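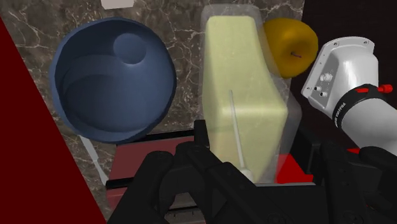 About Zosgate

Zosgate makes sportswear for racket players: shirts, shorts, skorts, warm-up layers and wristbands. We design and cut the range ourselves and sell it to clubs, schools and individual players. The company started as a pattern-cutting shop that did alterations for a local squash club. Most of the early work was repair: split side seams, worn collars, waistbands that had lost their stretch. The first Zosgate shirt was drawn from a list of those repairs.

What we make

The range is kept small. There are two shirt blocks, one with a set-in sleeve and one with a raglan sleeve. The set-in block fits closer at the shoulder and is the usual choice for doubles players and coaches. The raglan block has more room under the arm and moves less at the hem during a serve or an overhead shot.

Shorts and skorts share one waistband, a flat elastic with an inside drawcord. The inner short on the skort has a ball pocket on each leg. The pocket opening is bound with the same elastic used at the leg, so it returns to shape after washing.

Our product lines are named, and the names do not change from season to season:

Bideo - match shirts and skorts in a light knit. Open texture at the back panel, plain texture at the front where club printing goes.
Oltura - warm-up jackets and pants in a heavier brushed knit. Full-length front zipper, ankle zippers on the pants.

Colors change once a year, in December. A club that orders after the change can still get the previous colors while cloth remains, and the order desk will confirm this before payment is taken.

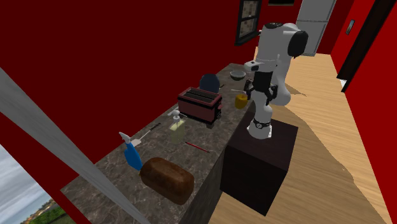 L. Dmytriv
Product and Fabric Manager, Zosgate

Fabric and testing

All our knits are polyester with elastane. We buy the cloth dyed and finished. Each roll is checked on arrival for width, weight and shade, and a strip is kept from the start and the end of the roll. If the two strips do not match, the roll is used for practice wear only or sent back.

A new fabric goes through 20 wash cycles before it is approved. After the last cycle we measure shrinkage in length and width, stretch recovery, and color transfer onto white cotton. Shrinkage over 3 percent in either direction is a fail. Pilling is judged by eye against a set of reference cards. We repeat the wash test when a supplier changes the yarn or the finish, even if the cloth is sold to us under the same name.

Seams that cross the shoulder or inner thigh are flatlocked. Other seams are overlocked with a soft thread. Size labels are printed on the cloth - sewn labels were dropped after complaints about the neck.

Sizing

Sizes are based on body measurements, and the chart on each product page gives chest, waist, hip and inside leg. Players between sizes should take the larger one in Bideo and the smaller one in Oltura. Clubs can borrow a fitting set before placing a team order. The set contains one shirt and one pair of shorts in every size and must be returned unprinted.

Contact: use the order desk form or write to Zosgate Customer Service | © Zosgate. All rights reserved. | Back to top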